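4.2 Umgang mit bewegungsunscharfen Handgelenkbildern

Die bisherigen Abschnitte sind davon ausgegangen, dass der Wahrnehmungsteil brauchbare Bilder bekommt. Das ist eine höfliche Annahme. Die Kamera sitzt am Handgelenk, das Handgelenk bewegt sich, und zwar immer dann am schnellsten, wenn der Planer am dringendsten wissen möchte, wo er sich befindet. In der ersten Fassung von Satti wurde jedes Bild unterschiedslos an die Merkmalsextraktion weitergereicht. Diese fand auch in völlig verschmierten Aufnahmen noch Merkmale, nur leider keine, die im nächsten Bild wieder auftauchten.

Wir haben deshalb zwischen Kameratreiber und Lageschätzung eine Bewertungsstufe eingefügt, die im Folgenden Woltero heißt. Woltero repariert nichts. Versuche mit blinder Entfaltung haben wir früh eingestellt, nachdem das Verfahren eine überzeugend scharfe Holzmaserung erzeugt hatte, die auf dem Brett nicht vorhanden war. Die Stufe vergibt stattdessen für jedes Bild eine Gewichtskarte und überlässt es dem Filter, wie viel er davon glauben will.

Die Gewichtskarte entsteht in zwei Schritten. Zunächst wird aus den Gelenkgeschwindigkeiten und der Belichtungszeit der erwartete Bildversatz je Kachel vorhergesagt. Danach wird die lokale Gradientenverteilung mit dieser Vorhersage verglichen. Stimmen beide überein, wird die Kachel entlang der Bewegungsrichtung abgewertet und quer dazu beibehalten. Stimmen sie nicht überein, wird sie ganz verworfen. Der zweite Fall ist häufiger, als uns lieb war, und hat uns immerhin einen Vorzeichenfehler in der Kinematik eingebracht, der sich bis dahin als Kalibrierdrift ausgegeben hatte.

Schwierig sind Oberflächen, deren Textur selbst eine Vorzugsrichtung hat. Bei einem Schneidebrett mit waagerechter Maserung liefert eine waagerechte Bewegung ein Bild, das dem ruhenden Brett unangenehm ähnlich sieht: Streifen bleiben Streifen. Abbildung 3 zeigt einen solchen Fall. Ein allein auf der Gradientenrichtung beruhendes Schärfemaß hält die Maserung für Unschärfe oder die Unschärfe für Maserung, je nachdem, wie man die Schwelle wählt. Wir haben beide Varianten ausprobiert und können keine empfehlen. Verlässlicher sind Kanten quer zur Maserung, hier also der Brettrand mit seiner Rille und der Übergang zur marmorierten Fläche. Auch sie sind verwischt, aber ihre Lage lässt sich noch eingrenzen.

Hinzu kommt, dass der Greifer im eigenen Bild steht. Seine Teile hängen fest an der Kamera und sollten daher, anders als die Umgebung, vom Versatz verschont bleiben. Dass sie es nicht immer tun, führen wir auf Schwingungen im Aufbau zurück. Für die Eigenmaske verwenden wir deshalb keine feste Silhouette, sondern eine mit Sicherheitsrand, der bei steigender Geschwindigkeit wächst. Helle, längliche Metallteile müssen vollständig maskiert sein. Andernfalls behandelt die Lageschätzung sie als außergewöhnlich treue Landmarken und schließt daraus, dass der Arm stillsteht. Ein früher Regler hat auf diese Auskunft hin beschleunigt.

Ausgewertet wurden 122 Anfahrten an Schneidebretter, aus denen wir 700 Bilder von Hand mit dem Brettrand annotiert haben. Die Annotation unscharfer Kanten ist naturgemäß eine Frage des Temperaments. Jedes Bild wurde darum zweimal bearbeitet, und 23 Bilder, bei denen beide Durchgänge unvereinbar waren, sind aus der Auswertung ausgeschlossen. Als Vergleich dient Plimbridge, unsere ältere Verarbeitungskette ohne Gewichtskarte. Mit Woltero hielt der Filter die Randlage auch in den schnellen Abschnitten der Anfahrt. Plimbridge verlor sie dort gelegentlich und meldete dabei unverändert kleine Kovarianzen. Letzteres halten wir für den ernsteren Mangel, denn mit einem ratlosen Schätzer kann ein Planer umgehen.

Abbildung 3: Stark bewegungsunscharfes Bild der Handgelenkkamera. Links die Holzfläche mit waagerecht verlaufender Maserung, rechts der Brettrand mit Rille und die weiß-grau marmorierte Fläche. Oben rechts das schwarze Greifergehäuse; die senkrechten metallischen Streifen werden dem Greifer zugerechnet und maskiert.

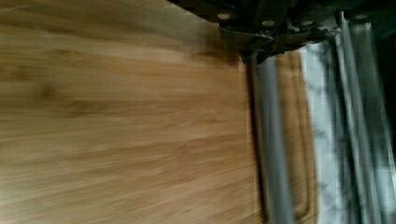 4.3 Rückfallverhalten des Planers

Sind nach der Bewertung weniger als 2 verwertbare Kanten übrig, fordert der Planer Solport eine Verlangsamung an und plant bis dahin auf der letzten akzeptierten Schätzung weiter. Die Anforderung wird erst aufgehoben, wenn die Randlage in aufeinanderfolgenden Bildern konsistent ist. Ohne diese Hysterese bremste der Arm, sah scharf, beschleunigte erleichtert und sah wieder nichts.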